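How to Write Table Rules for a Shared Robot Arm That People Will Follow

Every lab has a rules sheet. Ours at Dosine used to run to 4 pages, was laminated, and lived behind the coat hooks, where it protected the wall from scuffs. The version below fits on one side of paper. We rewrote it after a March in which three groups shared one arm and left each other increasingly polite notes.

It covers small tabletop work: light blocks, a fixed board, one arm, people coming and going. It doesn't replace your risk assessment or the manual that came with the arm, which you should read at least as far as the stopping section.

Step 1. Fix the work surface

Bolt the board down. Clamps are fine until someone borrows one. Once the board is bolted, write its position in the log and leave it alone. If you must move it, every saved position is now fiction and should be treated as such.

Step 2. Mark the reach

Put tape on the floor where the arm can get to, plus a margin for the longest tool you own. Measure with the tool fitted. We once taped for the bare wrist, then fitted a longer tool, and the tape became a decoration.

Step 3. Agree on a starting layout

Decide where each piece goes before a run and save a reference layout under a name. "Default" is not a name. Neither is "default2," though the Sokullow office is very attached to it. Leave enough room between pieces for the tool to come down without clipping a neighbor, unless clipping neighbors is what you're testing.
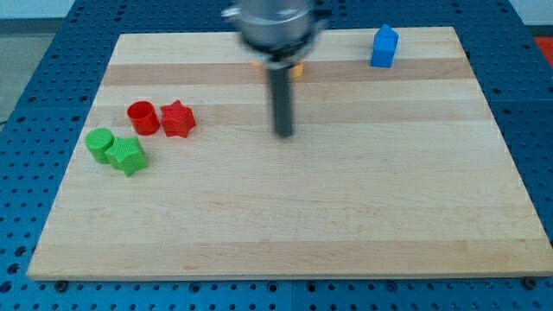 Use pieces you can tell apart by both shape and color. When a log says "missed the green one" and there are several green ones, you have learned very little and will get to do it all again.

Step 4. Set the speed before you set anything else

Start every new program at the lowest speed that still moves. Raise it only after a full clean pass, and write the new value down. Run 139 in our log reads, in full, "faster." Run 140 is a list of what had to be picked up off the floor.

Step 5. Hands

No hands over the board while the arm has power to move. A paused arm is waiting, and it may be waiting for something you're about to touch. To reset pieces, stop the arm, say "stopped" out loud, wait for whoever has the stop button to say it back, then reach in. You will feel silly for a week.

The person with the stop button does nothing else. Holding it while answering email counts as something else.

Step 6. Log the boring runs too

One line each: layout name, tool, speed, result. The Mallora project kept 269 runs this way, and the dull ones were what let us spot a tool working loose.

Step 7. Leave it fit for the next group

Park the arm, power it down, box the pieces, sign the log. If something is broken, write that on the log and tape a note to the controller, in handwriting a stranger can read.

Review the sheet every 100 runs, and cross something out before you add anything.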